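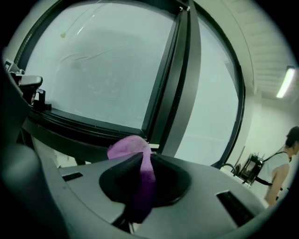

Bronwyn Halliday
Fiction contributor

The Purple Cloth

Pirjo Harju was the one who saw the man in the window. She saw him in February, at ten past four, while she was waiting for the copier to warm up, and by the next morning everybody on the second floor of Karppinen had seen him too.

I had not seen him. I want that on the record early. I had worked beside that window for 17 years, and in all that time the most I had ever seen in it was a gray patch getting lighter and then darker again. You couldn't see out. It was frosted glass, put in by somebody who thought bookkeepers would get more done without a view. It had round corners and a heavy black frame, and at the top there was a cord with a little bead on the end that I had never once seen anyone pull.

"He's right there," Pirjo said. "Left side. That's his shoulder."

"That's a smudge," I said.

"That's his shoulder, and he's got his arm up like he's waving."

I looked. There was a streak. There was another streak next to it. If you wanted an arm badly enough, I suppose you could make one.

"Who is he supposed to be?" I said.

She gave me the look people give you when you ask what something costs at a funeral home. Then Eetu Halonen rolled his chair over and said quietly that it looked an awful lot like old Mr. Karppinen, who had started the company with one truck and who used to wave at people from the loading dock. I had met old Mr. Karppinen. I never saw him wave at a living soul. Mostly he pointed.

But there it was, and once it had a name it got worse. People came up from shipping on their breaks. Somebody brought her mother. A boy from the warehouse swore the arm had been lower before lunch, and a woman I'd never spoken to stood behind my chair with her eyes closed for so long that I asked if she needed to sit down. She said she was fine. She said she felt very calm. I was trying to close out the month with her coat touching the back of my head.

Then there was the money. Eetu ran the office lottery pool, and the morning after the sighting the pool won $2,403. It had never won anything bigger than a free ticket before, so you can imagine. I pointed out that the tickets had been bought before Pirjo ever looked at the window. Eetu said maybe he'd been there before she looked. I said then why hadn't he done anything for the other 17 years, and Eetu said I should be careful how I talked in front of him.

He meant the glass. He lowered his voice and tipped his head at the glass.

I took my share of the money, for the record. I'd paid in like anyone else.

Nelli Hyvönen in personnel was the one who finally decided something had to be done, and she decided I was the one to do it. She called me in and shut the door.

"You sit closest," she said. "And you don't believe in it."

"There's nothing to believe in. It's dirt."

"Then it shouldn't bother you to wash it."

I said we paid Obaidul Miah to wash things. She said she had asked Obaidul, and Obaidul had told her that he cleaned what was dirty, and in his opinion that window was something he would like to leave alone. I had thought better of Obaidul. He read the same newspaper I did.

He did lend me the cloth, though. I'll give him that. He had it in his back pocket and he handed it over like a man turning in his keys. It was a purple-pink thing, new, from a packet with Zarley printed on it and a whole paragraph about how the fibers had been developed to lift away what ordinary cloths leave behind. I've read a lot of packets. I have never met a cloth that did anything but what the arm behind it did.

"Do you want the spray?" he said.

"What's in the spray?"

"It's Goltudari. It's for glass."

"What's in it, though?"

He turned the bottle around and read the back. "It says a blend."

I said I'd use water.

I waited until everyone had gone home, partly so I wouldn't have an audience and partly, I admit, because Pirjo had cried a little when she heard. I told her she'd feel silly about it in a week. I thought that was a kind thing to say. She put on her boots without answering me and went down the stairs instead of waiting for the elevator with me like she usually did.

So it was me and the ceiling light, which buzzed. They'd replaced that fixture twice and each time the man told us the new kind didn't buzz. I wrung out the cloth in the kitchenette sink and carried it back, dripping on the carpet, and stood in front of the window.

I'll tell you what I did next, and you can think what you like. I looked for him. I thought that if I was going to wipe somebody's shoulder off the glass I should at least be able to say I'd found it. I stood where Pirjo had stood, by the copier. I squinted. I tried it from my own chair. I tried it with the desk lamp off. At one point I raised my own arm to see how an arm would look, and felt like a fool, and put it down again.

There was nothing. Streaks and smudges, same as on any window where people lean and talk and eat sandwiches. The big one, the shoulder, was where Eetu rested his forehead when the phone was bad news. I'd watched him do it. I could have drawn you a diagram of that entire miracle. The arm was from the year we had the Christmas lights taped up and somebody dragged the tape off sideways.

I remembered that year pretty well once I got going. It was Marta who'd pulled the tape down. She had the desk before mine, or rather she had mine and I had the one by the door, and she taught me how to carry a balance without getting my fingers involved. She was the only person in that building who didn't believe in anything either. The horoscope in the break room, the diet with the vinegar, the consultant from Nernaldale who was going to save us all with colored folders. We used to sit there and not believe in things together, and it made the afternoons go. She retired. She moved to be near her son, and she sent a card, and I meant to answer it.

I'd worked up quite an opinion about that window and there I was holding a wet cloth at it. I leaned in to start on the shoulder. Up close you lose the shape completely, it's only a kind of haze, and I could see that the other smear, the tape one, had a bit of fingerprint in the corner. It could have been anyone's. Sixty people must have had their hands on that glass, if you count the window men. I am telling you I knew that.

I did the right-hand pane first. It was the narrow one and nobody had claimed it for anybody. I did the ledge, which was filthy. I did the black part between the two panes and as much of the frame as I could reach without the stepladder, and I wiped the bead on the end of the cord, which I think was the first attention it had had in its life. For good measure I pulled the cord. It wasn't attached to anything that I could discover.

Then I rinsed out the cloth and found that the color had come off on my fingers. So much for Zarley.

In the morning they were all there ahead of me. I could hear them from the stairs. When I came in they stopped talking, and Pirjo was by the copier with her coat still on.

"You did it, then," Nelli said.

"I washed the window," I said.

"He's still there," said Eetu. He sounded as if he might have to go and lean on something. "She washed it and he's still there."

"He's brighter," somebody said.

"It's the frame," I said. "The frame's clean, so the glass looks lighter. It's contrast."

Nobody was listening. The woman from shipping had her eyes closed again. Obaidul was standing at the back with his cart, and he looked at the window for a while and then at my purple fingers, and then he looked at me in a way I didn't care for, as if the two of us were in on something.

"Did you use the spray?" he said.

"I used water."

"And you did the whole window."

I sat down and turned on my lamp. The phone started. Pirjo had come over and put a cup of coffee down on my desk, with the milk already in it the way I take it, and she was patting my sleeve.

"I told you," she said. "Didn't I tell you?"

"It's a smudge, Pirjo," I said, and asked her to please move over, because she was in my light.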